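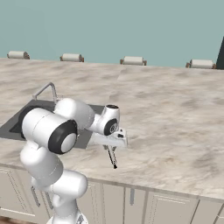
1/ The affidavit in the Pledstead lockbox burglaries was unsealed Wednesday. It runs 132 pages with exhibits, and most of it is access logs. The houses were vacant, listed for sale, and entered with working codes. Nothing was forced. What went missing came out of kitchens. The countertops were left alone every time. The appliances were taken.

2/ Charges as filed: burglary, theft by unlawful taking, unlawful use of a computer, conspiracy. One adult defendant in custody. A second person is referred to by initials only and hasn't been charged. I won't be guessing at the initials in replies.

3/ How the boxes work, per the affidavit. An agent requests a code through Pristgate, the access vendor. The code opens the box for a set window. The box records the code used and the time. It doesn't record a face, a phone or a plate.

4/ The default window was 72 hours. The brokerage never changed it. A code requested for a Friday showing was still good on Sunday night, and most of the entries in the log are Sunday night.

5/ So the state's theory needs no hacking in the usual sense. The "unlawful use" count rests on one agent login being used from a device the agent says she never owned. The agent is described as a witness throughout.

6/ Detective Nestor Manalo signed the affidavit. He matched box openings against the showing calendar and pulled every opening with no appointment attached. That left 40. He then dropped the ones cleaners, stagers and inspectors could account for.

7/ The affidavit does not say how many were dropped at that step. It goes straight to the six addresses that were charged. This is the part I'd expect the defense to spend time on.

8/ Appliances are easier to trace than people assume. The builder kept a list of serial numbers for warranty registration. Two units turned up in a resale listing with the serial plate visible in the seller's own photos. That's paragraph 31 if you have the PDF.

9/ The search warrant for the storage unit came next. Return of service lists a dishwasher, two range hoods, cabinet hardware still in bags, a hand truck and moving blankets. No microwaves or wall ovens on the return, although both are in the loss reports.

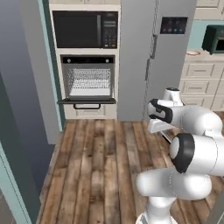 10/ The loss figures

The builder's figure and the insurer's figure don't agree. The builder used replacement cost with installation. The insurer used depreciated value without it. The charging document adopts the builder's number, which matters because the felony grade depends on it.

11/ For anyone asking whether the counts can be added together: in this state, amounts taken under one scheme or course of conduct can be aggregated. The prosecution has to show it was one scheme. Same vendor, same login and same development is the argument on paper.

12/ What the defense has filed

Nidia Grajales entered her appearance for the defendant and filed two motions the same afternoon. First, a motion to suppress the storage unit search. Second, a request for the complete Pristgate log in native format, where the state has so far produced a printout.

13/ The suppression motion says the warrant was stale. The resale listing was dated in September and the warrant application came a good deal later. Staleness arguments often fail when the property is bulky and the location is a storage unit, but the judge will want dates, and the affidavit is loose about dates in that section.

14/ The log request looks stronger to me. A printout doesn't carry time zone data. If the server stores time in one zone and the box in another, some entries move by several hours, and at least one charged entry would then fall inside a scheduled showing. The state hasn't responded yet.

15/ Video

There is camera footage from one house across the street. The affidavit describes a white cargo van, no readable plate, present for 22 minutes. It doesn't say the defendant is identifiable. The defendant's connection to a van is a rental agreement, Exhibit F, which is under seal.

16/ What isn't in the filing: any allegation that occupied homes were entered, any weapon, any injury. A couple of accounts have been posting that families were asleep upstairs. All the charged addresses were vacant according to the state's own paperwork.

17/ Bail was set at the first appearance with a condition of no contact with the brokerage or its employees. Pristunthorpe County jail records still showed the defendant in custody as of 4 p.m.

18/ Next date is the preliminary hearing. The standard there is probable cause, and the suppression motion won't be decided at it. Expect Manalo to testify and expect the cross to be mostly about the log.

19/ Correction to 9: the return lists one range hood and one hood insert, not two range hoods. I misread the line. The inventory is on the last page of Exhibit D.

20/ Several people asked for the document. It's on the clerk's public portal under the defendant's case number, and the exhibits are a separate download. Exhibit C is scanned sideways.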